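The Bin That Promised to Fix My Kitchen Drawer

Every January the storage people come for us. This year it was Murnix, with a 204-page catalog and the claim that one good gray bin per room would give me back 10 minutes a day. I have heard this before. I heard it from Tilberg when they sold me stacking trays, and from Desaseo when they sold me labels for the trays.

The theory goes like this. Everyone has odds and ends that belong in no particular place. Put them all in an open bin, keep a second bin behind it for things you have decided to get rid of, and sort once a week. The catalog calls it the two-bin habit and spends most of a chapter on it. A pair costs less than dinner out, and I'll grant that they're easy to wipe down.

What the chapter skips is the deciding. Dropping a dried-up marker into a bin takes a second. Admitting that you will never find its cap takes most of a year. In my house the front bin filled up inside a week and the back one held a single rubber band - which I later took out again, in case.

I asked readers for their own results, and more than 200 wrote in. A few swore by it. Many more said they had bought a third bin. One woman in a two-room apartment keeps hers under the bed and describes it as "a drawer I have to kneel for." Kołodziej, the secondhand shop near my office, has a shelf of used organizers by the door, priced to go, and it never seems to get any shorter. 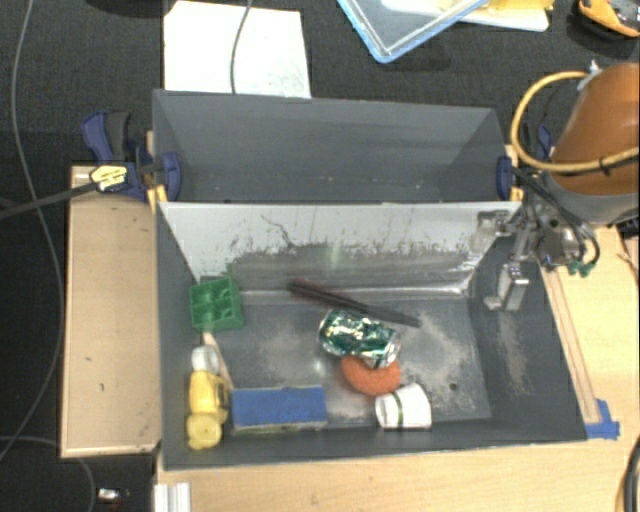
HOME & STORAGE

A crushed can, a cup on its side, a blue block that could be a sponge or an eraser: none of it is hard to deal with. The can is recycling. The cup goes to the sink or back on a shelf. Give the green block with the compartments a job or give it away. The bin behind is close to empty, and that's the part I recognize.

The scuffs bother me less than they would bother Murnix. A storage bin gets scraped and that's fine. But if you are thinking of spending money on a matched set, try it first with two cardboard boxes and leave them out for a month. Mine are still by the back door. The front one needs emptying again, and I have started putting the mail in it.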